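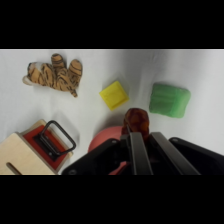 Work out what you want a small robot arm to pick up before you look at prices. Most people start with the arm and then find the gripper that comes with it won't suit half their things. Lay a sample of the real jobs on a plain cloth, with as wide a spread as the plush tiger, the yellow block and the wooden box with its black handle, and write down the width and weight of each. Two straight parallel fingers will do for a lot of workshop sorting, but check how far they open, as a bowl may have to be taken by the rim.

Budget

Put the arm at no more than half the total. For a first bench set-up of £1000 we would keep £200 for a spare pair of fingers and a wrist camera, and £100 for clamps, cable ties and a decent extension lead. The rest can wait until you have used the thing for a month.

Murín and Burnier both sell fingers separately. Ulent only sells the whole gripper, so a snapped finger costs a lot more there. Ask before ordering.

Space

Measure the bench with the arm at full stretch and add a hand's width all round. Keep mugs and paint tins outside that line. A white cloth shows up dropped bits well but it creases, so pull it tight and clip it at the corners.

Second-hand

Ask to see it lift something soft and something hard. Listen at the wrist joint for grinding. Mathis Barbier at Prendumura checks used arms in 4 working days, booked by phone, and is closed for most of June.

Prices last checked Sat 26 November.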